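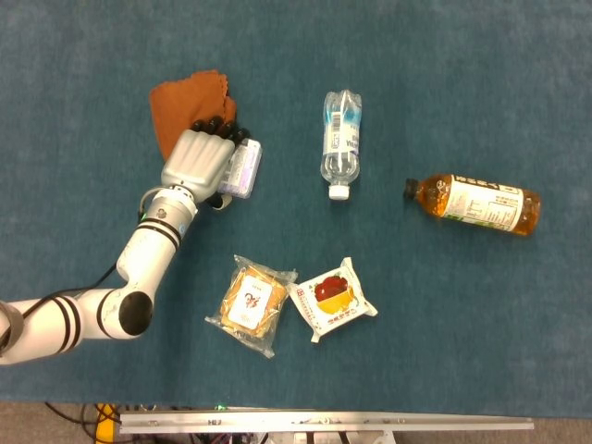 Roria Patch Manager for Servers

Version 4, for mixed Windows and Linux server groups

Roria Patch Manager keeps the operating system and the common server software up to date on all the machines you look after, from one console. It is made for small IT teams that have more servers than people. You decide which updates go in, on which group and at what hour, and Roria does the installing and writes down the result.

Many of our customers came to us after doing this work with scripts. Scripts are fine for five machines. With 38 it becomes difficult to say which server got which update, and when the auditor asks, somebody must search through logs for an afternoon.

How an update moves through your network

Every update passes through rings. A ring is a group of servers which you name yourself. Most teams have a test ring, a ring for internal services and a ring for everything the customers touch. The update is installed in the first ring, waits there for the time you set, and moves to the next ring only if the health checks stay green. If a check fails, the update stops where it is and the person on duty receives a message.

The health checks can be simple (is the service running, does the port answer) or you can write your own in any language that the server can run. Roria only reads the exit code and the first lines of the output.

Restarts are handled separately. An update that needs a restart can be installed at 2 in the afternoon and the restart itself held until the maintenance window in the night. The console shows which machines are waiting for one.

Rolling back

Before each installation the agent takes a list of the package versions and, where the platform allows it, a snapshot of the system disk. To roll back, open the server in the console, choose the installation and press Return to previous. Please note that database files on separate volumes are not part of the snapshot. You should have your own backup for them — Roria is not a backup product.

Working together with Wergate and Dolberg

If you already use the Wergate vulnerability scanner, its findings can be imported every hour and are shown next to the update that closes them. You can sort by severity or by the number of servers concerned. The connector for the Dolberg ticket system opens one ticket for each ring, not for each machine, and closes it when the ring is finished. Both connectors are included in the price. 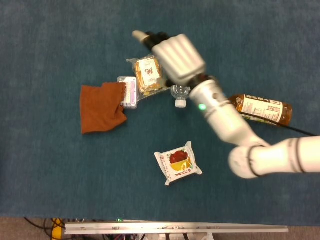
What you need

Console: one server or virtual machine with 4 processor cores, 18 GB of free disk space and a current browser to reach it
Agent: runs as a service, needs one outgoing connection to the console, no open incoming port
Network without internet: updates can be carried in through the offline mirror, see the administrator's guide
Sign-in: local accounts or your existing directory, two-step sign-in for all administrators

Editions

Standard covers up to 38 servers and three rings. Extended has no limit for rings and adds roles, so that the database team can approve updates for its own machines only. The agent is the same in both, and changing the edition does not require a new installation.

From a customer

"We moved our 18 application servers in December, during the quiet weeks. The most work was to agree on the maintenance windows with the other departments. The installation itself I did alone before lunch."
Ourania Zervas, system administrator, Keskin Logistics

Support and trial

The trial runs with all functions of the Extended edition on 5 servers. When it ends, the agents stop asking for updates and leave the servers as they are. Your rings and settings are kept if you buy a license later.

Support is by e-mail and telephone, in English, Greek and German. For questions about licenses for schools or for a larger group of companies, please ask for Antigoni Margaritis in the sales office. She can also arrange a call with one of the developers if your network has something unusual in it — old platforms, separated sites, very short windows.

Release notes | Administrator's guide | Request a trial key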